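Crash on startup after turning on control flow protection

Teodora Georgiou
Hi all, hoping some kind soul can help. I maintain an old Windows program at work (we call it Sammont) and on Thursday I finally rebuilt it with Control Flow Guard on. Lovely clean build, and then it falls over the moment it loads a plug-in!
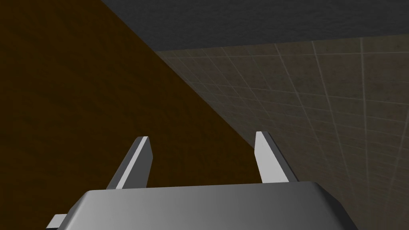 The plug-in makes small functions in memory at run time, 265 of them, and calls them through pointers. Do I have to give up on the whole idea?

Mavance
Just turn it off. Worked for me. 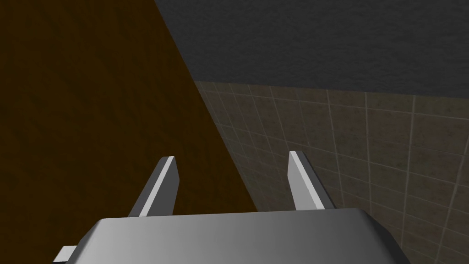 Dragica Begović
Oh please don't turn it off just yet, Teodora! I had much the same grief with a colour-matching tool. Check how the plug-in allocates that memory, and whether it passes PAGE_TARGETS_INVALID. If it does, every call target has to be registered with SetProcessValidCallTargets
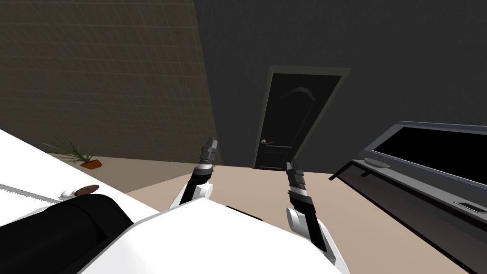

and the offsets you give it must be 16-byte aligned, which caught me out for a whole arvo. Post the allocation code if you're still stuck.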